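From: Yazdani
To: Hindbridge Growers and Swappers list
Date: April 23, 2022
Subject: Re: [hindbridge-growers] Cucumbers under cover – when to start?

Good morning all,

I meant to answer this on Thursday and then the day got away from me, so apologies to the Gullow folks who have been waiting, and hello to the new people who joined after the seed swap. I'll put the original question in here so nobody has to go digging for it.

> We have an unheated greenhouse on the Gullow side, the kind with
> the twin-wall panels, and we lost every cucumber plant last spring.
> They came up fine indoors, went out in the first week of the month
> with two leaves on, and sat there turning yellow. Is it the cold,
> the watering, or are we buying bad seed? Also, is it worth growing
> peppers and cucumbers in the same house? We've been told yes and
> we've been told no.

I'd be surprised if it was the seed. Seedlings that come up well indoors and then yellow and sulk after the move are nearly always cold at the roots, and it's very easy to miss because the air in a greenhouse feels so lovely by lunchtime! You stand in there in your shirtsleeves and think, well, this is summer. Meanwhile the soil in the bed is still sitting wherever it was in March. I push a kitchen thermometer into the bed first thing in the morning, down to about finger depth, and I wait until it reads 60 three mornings in a row. Some years that feels like forever.

The other half of it is water. Cold soil and a generous hand with the can will finish off a young cucumber faster than frost will. I fill a bucket the evening before and leave it in the greenhouse overnight so the chill is off it, and I water in the morning, around the plant and never on the stem. If the top inch of soil is dark, I leave it alone and go pull weeds.

I'd also wait for a bigger plant. Two leaves is really very young. Mine go out with three or four true leaves, in a four-inch pot they've just about filled, after a week of being carried out to the greenhouse in the morning and back to the laundry room at night. (Yes, it's a nuisance. I have a tray with handles and I complain the whole way.)

Now, peppers and cucumbers together. You've been told yes and no because both are true, depending on how much room you have. Cucumbers like it muggy and peppers would much prefer a dry breeze, so in a small house somebody is going to be unhappy. What I do is put the cucumbers at the far end, up strings, and the peppers by the door where the air moves. The tomatoes go in the middle and put up with everyone. I open the door by nine on any bright day and shut it by late afternoon, and I haven't had mildew worth mentioning since I started doing that.

As for varieties, I've grown Rendelmont for several years now and I'm very fond of it. It's a long one, with a thin enough skin that I don't bother peeling, and it keeps setting fruit if you pick early and often. Leave one to get fat and yellow under a leaf and the whole plant decides its work is done. I still have 28 seeds in the packet and would happily split them with anyone who can meet me in Hindbridge.

Squash and cabbage I wouldn't put under cover at all. The cabbage bolts and the squash takes over the building. Radishes are fine in there early on, tucked around the edges, as long as you eat them before the real heat.
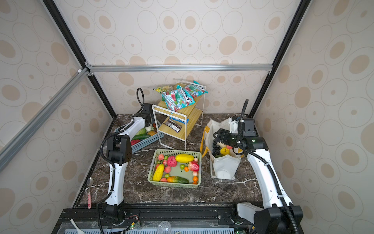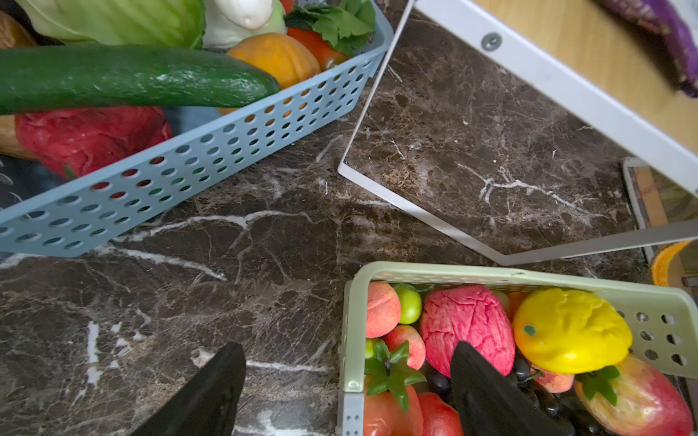
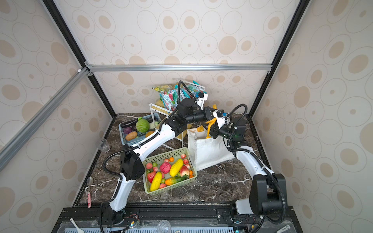 Gullow again here, and thank you so much for such a full answer. We checked the bed this morning and it was 51, which I think tells us everything about last year! The seedlings are staying on the windowsill for now. One more question if you have the patience for it: when you grow them up strings, do you pinch out the side shoots all the way up, or only at the bottom? We did neither last time, but then they never got tall enough for it to matter. And yes please to a few of the Rendelmont seeds. We can come over to Hindbridge any morning and will bring rhubarb.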